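3.2 Seams and fold memory

Garments in the Jestside set were stored bunched in bins for 15 days before folding. Heavier cloth kept its creases longest, and the creases tended to run beside sewn edges – the stiffest lines in the piece (Figure 4).
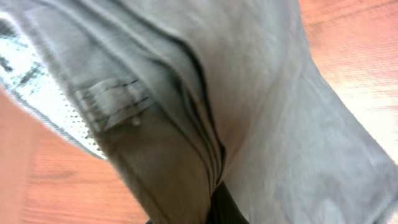

Does a stitched seam change where a garment should be folded? Folds placed parallel to a seam and clear of it held their shape best; folds laid across one reopened under the 100 g test weight.

Figure 4. Gray fabric with a deep fold beside a seamed band. A small stitched tab lies within the band.

Small tabs and loops were treated as part of the seam to which they were sewn. Bisht and Kushwaha scored each fold separately, and disagreements were settled by a second pass. Scores for lightweight shirts from the Pondik set are given in Section 3.3 – they were folded on the same table but stacked in shorter piles.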